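Skurkby Forum > Manipulation > End effectors and hand-held rigs
Thread: Soft fingers vs. rigid fingers for cloth, hand-held gripper

gantry_left
Posted 31 December 2023

I've been comparing two finger sets on the same hand-held body. Set A is the Grura compliant finger, printed. Set B is a rigid finger from Kirnasside with a thin rubber pad. Task is picking a single layer of cotton by the hem and folding it over. Same operator, same trigger travel, same shirts.

547 attempts total, split close to even. Set B lost 30 grasps to slip. Set A lost 106, and most of those were the fingertip rolling off the hem as the trigger closed. I expected the reverse. Has anyone seen this with compliant fingers on thin fabric?

torque_ripple
Reply 1

What's the tip geometry on set A? If the tip is rounded and the finger bends away from the load, the first contact point moves back along the finger as you squeeze. On a mug that helps. On a hem you have maybe a few millimeters of cloth between the tips and it gets pushed out.

gantry_left
Reply 2

Rounded, yes. I haven't measured the radius. Fingers close parallel until contact, then the tips open slightly.

mdl_halvorsen_fan
Reply 3

I don't agree that it's geometry. We ran the Grura fingers on towels in September and had almost no slip, with the same rounded tip. I would look at surface finish first. Fresh prints have a skin on them and it's slick until it wears. Wipe them with alcohol and repeat before you blame the shape.

torque_ripple
Reply 4

Towels are thick and have loops. That isn't a comparable test.

mdl_halvorsen_fan
Reply 5

It's comparable for friction, and friction is what I was talking about.

pinch_force
Reply 6

Both can be true. Friction sets how much squeeze you need, and the bend sets where the squeeze ends up. You can separate them cheaply: put the same rubber pad on set A and run it again. If the slip count drops to near set B, it was the surface. If it stays high, it was the bend.

One other thing – check that the operator isn't changing approach angle between sets. With a compliant finger people tend to push down into the surface because it feels safe. On a hard table that works. On a mattress the whole surface sinks and the cloth goes with it.

gantry_left
Reply 7

Surface was a table for all of it. I'll do the pad test. Angle I can pull from the pose log, although the log from the first session has gaps.

nwk_bench
Reply 8

We use the Nwachukwu controller on our arm, and the policy is trained only from hand-held data, so I care about this more than I'd like to. Table numbers did not carry over for us. Moving to beds changed the ranking of finger sets completely, with the compliant ones ahead. A rigid tip digs into bedding and picks up the quilt along with the shirt. I'd run both surfaces before you commit.

Also, two lenses side by side on the body are worth having on cloth. With one lens we had trouble judging the height of the hem. Others here will say one wide lens is enough.

torque_ripple
Reply 9

One wide lens is enough. Calibrate it properly.

nwk_bench
Reply 10

Noted. My setup for the bed runs, yellow fingers, closed and holding nothing:
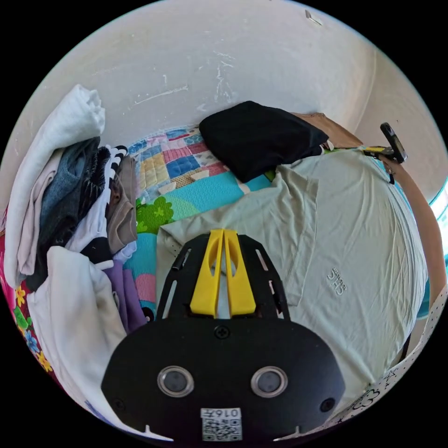
pinch_force
Reply 11

How many grasps per finger set do you need before the slip rates mean anything?

nwk_bench
Reply 12

Enough to get 30 or so failures on the worse set, and with thin cotton that usually comes within a few hundred attempts. Split them over at least 3 sessions so that one bad calibration doesn't decide the result.

mdl_halvorsen_fan
Reply 13

And log which fingers were cleaned and when. I still think half of gantry_left's gap is print skin.

gantry_left
Reply 14

Pads are on set A now. I'm keeping an unpadded pair, cleaned with alcohol, as a third set so both theories get a run. Table first, then a bed. I'll post the counts in this thread, with approach angles where the log has them.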